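Export license for second-hand gear pumps, customs code changed under the new restrictions?

brackwater_ops
Hello all. I work for a small trading company and we sell used pumps and spare parts to customers outside the EU. One of our buyers is Paltier, a distributor in a country that is not under sanctions. Last month the shipment left without problem. Now our freight forwarder, Tindall, says that the same goods need a license, and the container is standing in the port. There are 2 pallets in it, one with pumps and one with seals. The list was updated in October, this I know. But I read the annex three times and I do not find our code. Has somebody had the same situation?

mirelo
Check if your forwarder is using the first four digits of the code or all of it. The annex gives some groups only with four digits, and then everything below is included. I made the same mistake with valves. I searched for the full number, found nothing and was happy for one afternoon.

brackwater_ops
Thank you, I will look again this evening. With four digits I did not try.

hk_ledger
I don't agree that this is the problem. If the buyer is in a third country, the annex for direct export does not apply in the same way. What they want from you is the clause that forbids re-export. Tindall asked us for it also, and they call everything "license" in their emails. Ask them which document exactly is missing.

mirelo
It can be both, hk. The clause does not replace the check of the goods.

hk_ledger
I did not say it replaces. I say that he should first ask what is missing, before he reads annexes for a week. Port storage costs money every day. Ours was 3,000 euros at the end, for one piece of paper that was already in my drawer.

sundial77
Is the end user known? A distributor is not an end user. Our bank stopped a payment for this reason, and the goods were not even on a list. We had to send a declaration signed by the final factory.

brackwater_ops
The end user is Jilia, they make vegetable oil. Paltier gave me the name but not a signed declaration. I asked for it today. They are a bit offended, I think, after so many years of business.

sundial77
They will get used to it. All their other suppliers ask the same thing now.

oldquay
I want to say something unpopular. These measures are written for the big companies with a legal department. For us with 8 employees it is a second job. The big ones find a way around, and the small exporter pays the storage. I am not against sanctions, but I am against how they are made.

mirelo
I understand the frustration, but the small exporter is also the way around in many cases. Goods go in small lots through small firms to a distributor with a nice website. If nobody asks the small firms, the whole list has no sense.

oldquay
So a pump for sunflower oil is now a strategic good. Fine.

hk_ledger
Oldquay, a gear pump moves any thick liquid. The customs officer cannot see from the pump what will go through it. On this point I am with mirelo, even if I argued with him above.

pennyroyal_k
We use Fundari for the screening of codes and buyers. It is not perfect, the search is slow and the updates come sometimes a few days late, but it keeps a record of every check with the time. When the inspection came to us, this record was what they wanted to see.

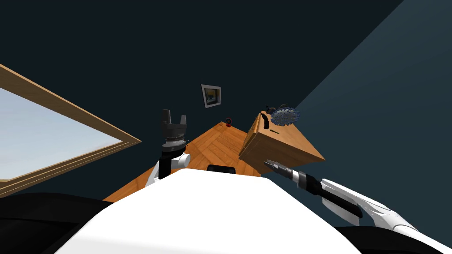 Window and blue sky, rendered

sundial77
Nice, the sky is pale but I like it. Is the Fundari record accepted also by banks? Ours only wants PDF with a stamp.

pennyroyal_k
It exports PDF. The stamp you must put yourself :)

brackwater_ops
Update. Mirelo and hk_ledger were both a little right. Under four digits the pumps are in the annex, the seals are not. For the destination country this does not mean a license, but the contract must have the re-export clause, and ours was from before and did not have it. Tindall confirmed this by phone at 4 p.m. Paltier will sign an addendum, and the declaration from Jilia should come together with it.

hk_ledger
Good. Send the addendum to Tindall as a scan first and ask if the wording is okay for them, before you collect original signatures. They refused ours one time because the contract number was missing.

brackwater_ops
I will do it like this. Can the seals go out separately in the meantime, or must the whole container wait?

mirelo
If they are on the same export declaration, it must be corrected first. For one pallet I would wait.

Contact us | Forum rules | Copyright by the forum and its members | Back to top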